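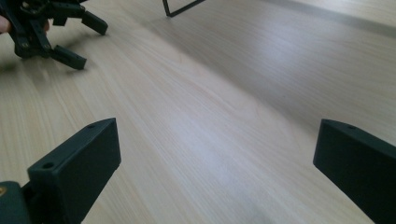

Okeva - Handgreiferpaar zur Aufzeichnung beidhändiger Manipulation

Produktgruppe: Forschungsgeräte, Demonstrationserfassung
Hersteller: Driletti, Werk Kullau
Stand der Angaben: 10. September 2025

Kurzbeschreibung

Okeva ist ein Paar handgeführter Parallelgreifer für Forschungseinrichtungen, die Bewegungsdaten für das Imitationslernen erheben. Die bedienende Person führt eine Aufgabe mit beiden Greifern selbst aus; Lage, Öffnungsweite und Kamerabild beider Geräte werden zeitgleich gespeichert. Ein Roboterarm ist während der Aufzeichnung nicht erforderlich. Die gewonnenen Trajektorien lassen sich auf jedes Armsystem übertragen, das mit den baugleichen Endgreifern der Serie ausgerüstet ist.

Methodischer Hintergrund

Das Verfahren wurde unter der Leitung von Grethe Sveinbjörnsson entwickelt und im Mai in einem internen Bericht dargelegt. Untersucht wurde, ob eine Steuerungsstrategie allein aus handgeführten Demonstrationen erlernt werden kann, wenn die Kamera am Greifer in Blickwinkel und Abstand mit der späteren Kamera am Roboter übereinstimmt. Als Prüfaufgabe diente das Umsetzen einfacher Körper zwischen Tischfläche und einer niedrigen Ablage. Aufgezeichnet wurden 200 Demonstrationen je Aufgabe bei 7 Aufgaben.

Die Auswertung zeigt, dass die zusätzliche Ansicht aus Kopfhöhe vor allem bei der Annäherung an das Objekt von Nutzen ist. Im Nahbereich stützt sich das Modell nahezu ausschließlich auf die Greiferkameras. Bei Aufgaben mit Übergabe von einer Hand in die andere blieb die relative Lage der beiden Greifer zueinander die empfindlichste Größe; Abweichungen in der Kalibrierung wirkten sich hier stärker aus als eine geringere Zahl an Demonstrationen. Der Kalibrierablauf wurde daraufhin überarbeitet und ist Bestandteil der mitgelieferten Software Lu.

Einrichtung des Arbeitsplatzes

Benötigt wird ein standfester Tisch mit matter Oberfläche. Helles Holz mit erkennbarer Maserung hat sich bewährt, sofern Streiflicht vermieden wird. Die Tischposition ist vor Beginn einer Serie festzulegen und bis zu deren Abschluss beizubehalten. Beide Greifer werden vor der ersten Aufnahme nebeneinander in Ruhelage erfasst, anschließend mit vollständig geöffneten und vollständig geschlossenen Backen. Kabel sind so zu führen, dass sie den Arbeitsbereich zwischen den Backen nicht kreuzen.

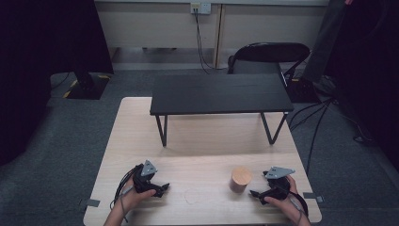 Spyros Mitsotakis-Vlachou merkt dazu an, die Ausgangslage des Zylinders solle innerhalb einer Serie bewusst verändert werden. In seinen Versuchen habe das Modell bei stets gleicher Ausgangslage den Ort gelernt und den Gegenstand weitgehend außer Acht gelassen; schon eine kleine Verschiebung habe dann zu Fehlgriffen geführt. Er empfehle ferner, misslungene Durchgänge gesondert abzulegen und nicht zu löschen.

Der Hinweis wurde in die Bedienungsanleitung übernommen. Lu schlägt nun vor jeder Aufnahme eine neue Ausgangslage vor und kennzeichnet abgebrochene Durchgänge mit einem eigenen Merkmal. Die Vorschläge können in den Projekteinstellungen abgeschaltet werden - etwa für Wiederholungsmessungen.

Lieferumfang

Greifer links und Greifer rechts
Satz Wechselbacken
Anschlusskabel für beide Geräte
Kalibriertafel
Software Lu, Einzelplatzlizenz
Bedienungsanleitung in deutscher und englischer Sprache

Technische Angaben

Bildrate der Greiferkameras: 200 Bilder je Sekunde
Aufzeichnungen je Projektdatei: höchstens 2000
Datenübertragung: kabelgebunden
Ausgabe: synchronisierte Bildfolgen, Lagedaten und Öffnungsweite je Greifer

Einschränkungen

Kontaktkräfte werden nicht gemessen. Für Aufgaben, bei denen die Anpresskraft über das Ergebnis entscheidet, ist das Gerät in der vorliegenden Ausführung nicht vorgesehen. Spiegelnde und durchsichtige Gegenstände wurden im Rahmen der Untersuchung nicht geprüft.

Bezug

Die Abgabe erfolgt an Hochschulen, Forschungsinstitute und Entwicklungsabteilungen. Leihgeräte stehen nach schriftlicher Vereinbarung zur Verfügung. Anfragen richten Sie bitte unter Angabe des Vorhabens und des vorgesehenen Armsystems an den Vertrieb in Kullau.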